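# Chapter 4: What Does a Hard Floor Cost?

Every flooring brochure promises a lifetime. Few say whose. The usual claim is that a hard floor "pays for itself" against carpet, and students meeting it for the first time tend to accept it, as the sums are printed in a tidy table. This chapter asks where those sums come from.

Take the Donard estate, where 55 flats had their carpets lifted and hard flooring put down. The supplier, Zestport, forecast a life of 20 years per floor. Hilde Verbeke, who went through the repair records, found that the forecast rested on a single test, in which a sample was rubbed 3,000 times under a weighted pad. A pad does not drag a chair. It does not drop a saucepan either, and it never moves house.

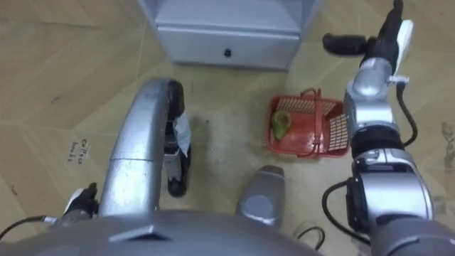 *Figure 4.1 Wood-grain floor tiles with faint scuffs and smudges.*

Wear is also a matter of opinion. One landlord sees a mark and reaches for a mop; another sees the same mark and keeps the deposit. When Hayley Tapley asked 13 letting agents to grade the same set of floors, they could not agree on which needed replacing. If the people who decide when a floor is finished cannot agree, a figure for its average life should be read with care.

Then there is the comparison itself. Zestport set its best floor against the cheapest carpet on the market, left out the cost of levelling, and assumed that no tenant would ever buy a rug. Change any one of these and the saving shrinks. Change all three, as we do in Section 4.2, and it disappears.

**Before you read on**

Find an advertisement for any household product that gives a figure for how long it will last. Write down who did the testing, what was tested and what "last" is taken to mean. Keep your notes for Exercise 4.6.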